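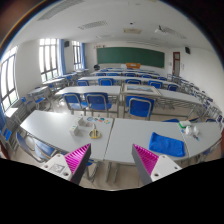 Hitum has made water meters for commercial buildings since the days of brass dials, and its head of metering does not think much has changed in how they go wrong. "The register is hardly ever the problem," she says. "It's the pipe before it."

We spoke for most of a morning in May, mainly on the subject of low flow. A mechanical meter has a starting flow, the rate at which the piston or impeller begins to move. Anything slower passes unrecorded. In a building with many cisterns, slow refill through worn float valves can stay under that threshold all night.

Her team fitted loggers to 492 meters in offices and schools, each set to take a reading every 30 minutes. The sites were supplied through Nestetti, which manages the buildings, and the results were stored in a package called Jimeo. She is careful about what the exercise showed. "We found meters that were too big. That is the main finding, and it's dull. Someone sized them for the fire hose reels and then the hose reels went on a separate main."

An oversized meter spends its life at the bottom of its range, where the error curve is steepest. Her preference is to drop a size and accept a higher pressure loss at peak demand.
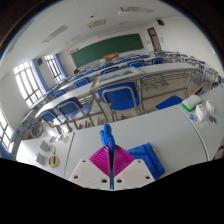

The straight length of pipe upstream is the other matter she returns to. Piston meters tolerate a bend close to the inlet - velocity meters generally do not. One unit at the Fang depot had been installed directly after two elbows in different planes, and it over-read until it was moved six pipe diameters downstream. "Swirl," she says. "You can't calibrate it out, as it varies with the flow."

I asked about ultrasonic types. She likes the low starting flow and distrusts the battery figures. Short logging intervals and poor radio signal in a basement chamber both shorten the life, and the quoted figure assumes neither.

The highest serial number in the trial was 1519, a unit returned with grit under the strainer. She would like strainers checked every year. Few of them are. "They get cleaned when the flow drops and the top floor complains," she says.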